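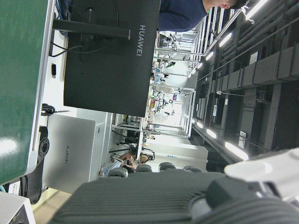 The Manness lab, seen from a wrist camera, with the gripper at lower right.

MANNESS RELEASES FLIDEX, A MOTION PLANNER THAT REPLANS WHILE THE ARM IS MOVING

April - Manness today released Flidex, planning software for robot arms that share a room with people, desks, shelves and cables. It reads the wrist camera 50 times a second and adjusts the path as it goes, so the arm no longer has to stop and wait for a fresh plan.

The team put Flidex through 1,673 runs in its own lab before release, and the logs from every one of them ship with the software. Developers can load a run, step through it and see which path the planner picked and which ones it threw out.

"I've wanted this tool for years," said Nele Kuipers, who leads planning at Manness. "You change one setting, replay the same run and watch the path bend. It's a great feeling!"

Flidex works with 13 arm models at launch and comes with a plug-in for Gindeder, the company's calibration tool. Setup takes a single config file, and the older Prins planner can stay installed next to it - handy for teams that want to compare the two.

"We had 126 requests from early users, and a lot of them are in this version," said Ifeoma Wike, software lead. "Keep them coming."

Flidex is available for download now. Manness will host an online walkthrough on Thursday at 10 a.m.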